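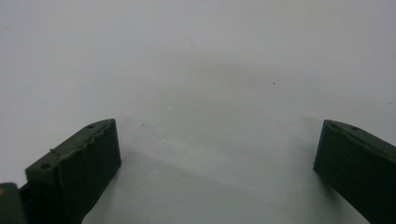 Haslam Makers Club / Equipment Group

by Maja Kubiak
2020-02-03

We use cookies to remember your settings and count visits. OK / Manage

Okay, equipment budget thread! I've been promising this since December and Wenjie keeps asking me for numbers, so I'm going to post it in bits while my coffee lasts.

Start with the fingers, because they eat way more of our money than anyone guessed when we wrote last year's plan. Dark green, chunky, two on the gripper, and the left one has gotten pretty ragged along its top ridge. The right one still looks decent.

Last year I had fingers under "misc." Big mistake. Misc also had tape, zip ties, the good wipes and a replacement kettle (sorry, Hakim, I know that was your idea and it's a great kettle). So when we ran over I couldn't tell anyone where it went.

New plan is that fingers get their own line. I want to budget for ten pairs, printed in house, and then buy ONE pair of the molded ones from Javow to try out next to ours. If the molded pair holds up we talk again in summer.

Ximeng thinks we should skip the test and order molded for everything. I get it! Printing eats up evenings. But we'd be stuck with their hole spacing, and I'd have to redo the mounts on both grippers. I'm not signing up for that on a hunch.

Okay, the big one. We have two quotes for a second arm. Farkbridge came in at $591 a month on a lease, Vokstead at $521 a month. Everyone's eyes went straight to Vokstead and so did mine, until I read the second page.

The Vokstead price has no service visits in it. Each one is billed separately, and shipping for a swap unit is on us too. Farkbridge includes two visits a year plus a loaner. So the gap is $70 a month and I don't think that's a lot for getting to sleep at night - but I'd love to hear from somebody who has leased from either.

Also neither quote includes a gripper. I had to ask. Twice! If you're pricing an arm for your own shop, please go ask right now what comes on the end of it. "Tool ready" means there's a plate with holes in it.

Guangming did a nice thing and wrote down every hour the current arm was tied up last month. It's booked solid in the evenings and pretty quiet before lunch. Which makes me wonder if we want a second arm at all, or just a better sign-up sheet. I went back and forth on that the whole drive home.

Where I landed: lease for a year, don't buy. If the mornings are still empty by then, we hand it back and I'll buy everybody donuts with the difference.

Small stuff I forgot last time and am putting in now: filament (dark green again, we have half a shelf of it), spare screws for the finger mounts, a bin with an actual lid for used parts, and a white board to put down as a plain background when we check the gap between the tips. Right now we use whatever is flat and pale.

Somebody asked why not sand down the rough fingers and keep going. We can, for light jobs. I still want spares in the drawer, because the day you need one is always the day the printer is busy with someone's twelve-hour vase.

Oh and training. Some 100 dollars for pizza and printed handouts so new people get a proper first night on the arm. Hakim is running it. I'm not cutting that line no matter how the rest comes out, so don't even try me.

Things I still need from you all: Ximeng, the Javow price with shipping. Guangming, your hours sheet in a format I can open on my phone, please. Wenjie, tell me if the lease can start mid-quarter or if that makes your bookkeeping awful.

I'll post the full sheet here once those three are in. If you think I missed a line, reply to this one so I can find it later - my messages are a mess.

Get new threads from the Equipment Group by email. Enter your address to subscribe.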